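Room 183 – the phone cord fault

Photos and notes from the Dravthorpe hotel trial, where our Skiltov room robot tidies nightstands between guests. In April it stopped with an arm fault at the same bedside 3 times. Notes by Florencia Ibarra.

1. The nightstand

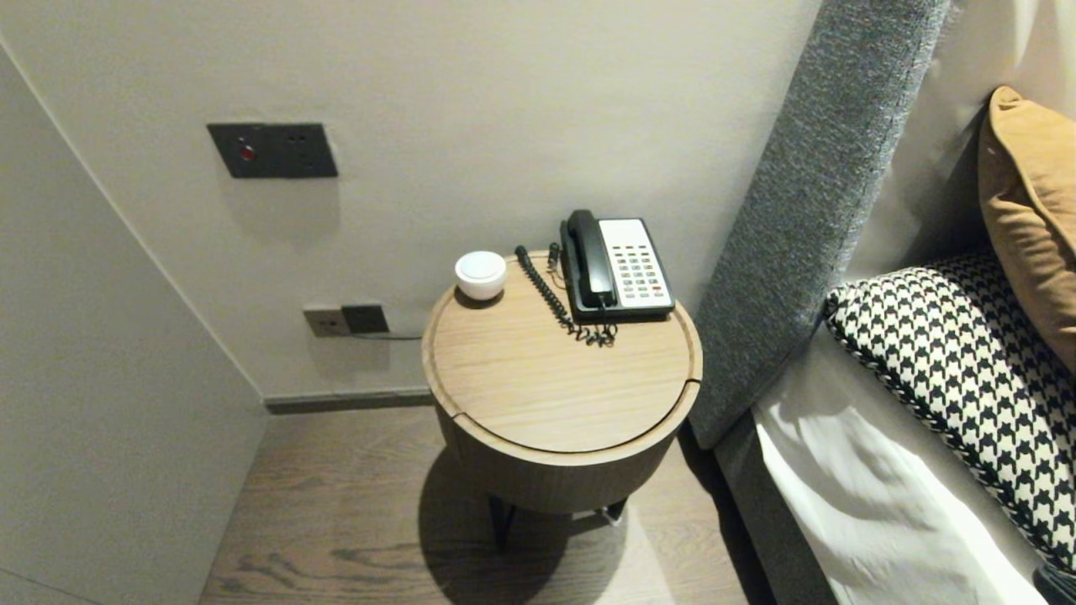 Round wooden top with a raised rim, in the gap between the wall and the bed. The phone's black coiled cord lies in a loose tangle in front of the base.

2. What the log says

On all three runs the gripper closed on the handset and caught a loop of cord with it. The arm pulled, the force limit tripped and the robot held still for 90 seconds before calling the desk. On the second run the phone went over the rim. No one was in the room.

3. What we changed

Corded phones are now on the no-touch list, with a margin on every side. Pillay in maintenance has ordered shorter cords. The Drastano update that should detect cables – promised with the last release – is still being tested, so bedside work in this wing is done by hand for now.

Last updated 2019-05-06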